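From: Akua Ansah
Date: 2021-05-08
Subject: Re: chores, stems and tidying tables

Ott Adomaitis wrote:
> The Wevanau people say sorting a table into baskets is done and
> dusted. If so, why is the florist's bench at Raslow still cleared
> by hand? Is anything short of 1000 clean picks worth discussing?

The two claims are about different jobs. Wevanau quote 600 picks, all of boxed goods with flat sides. A box gives the fingers two parallel faces and stays the same shape when lifted. A flower on a stem gives neither. The weight sits at one end, the stem is thin, and leaves get between the fingers and the part you want to hold.

Two stems lying crossed are harder again. The planner has to decide which is on top, and depth data on a thin stem is poor. In our own log the commonest fault was a closed grip on a leaf, followed by lifting both stems together. Nine retries on one pair was our worst case.

Loose leaf sprigs are a separate problem. They lie nearly flat, so the fingertips must come down to the table surface without pressing on it -- a matter of force control more than vision.

My view is that a supervised cell could do this now, slowly. Unattended, no. I would want 2000 picks on mixed stems before telling Raslow otherwise.

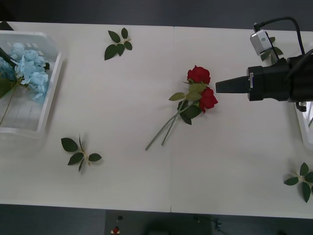
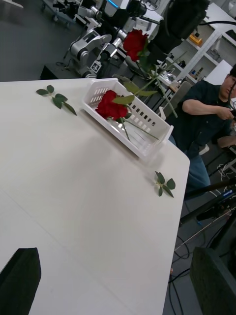

Roses, loose leaf sprigs and slotted white baskets, both pictures.

Akua

Comments (3)

Saulius Rebane: Have you tried soft pads on the fingers? They helped us with cable ends.

Akua Ansah: Yes. Better on stems, worse on leaves.

Ivars Jankauskaitė: Real stems bend and bruise. I would not carry any of these figures over to fresh stock.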